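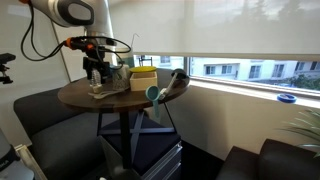 ### 4.2 Table task of the student project

The second part of the course was organised by Gianni Colombo at the Ullton workshop, and it ran until June. Each student group had to teach the arm to take hold of a bottle on a crowded round table. We kept the kitchen items on the table during the trials, so the groups could not treat the bottle as the only object. In total the groups recorded 1168 attempts, of which 925 were accepted for training.

The approach from above was chosen by all groups except Prurkitz, who first tried from the side and lost much time with the cables. Figure 3 gives the grasp position used in the common protocol.

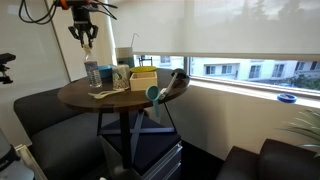
**Figure 3.** Gripper fingers at the top of the bottle, with other items on the table.

An attempt was rejected when the bottle fell, or when the student stopped the arm by hand. The Parisi group had 105 rejected attempts - the highest number in the course - and their report explains this with a late change of the finger angle. We did not correct for this change in the results.
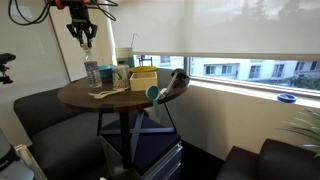 **Figure 4.** Fingers closed on the cap. The box, the scoop and the ladle stay on the table.

For the final test, 188 new attempts were made with the Sullanham controller. Their results are given by group in Section 4.3.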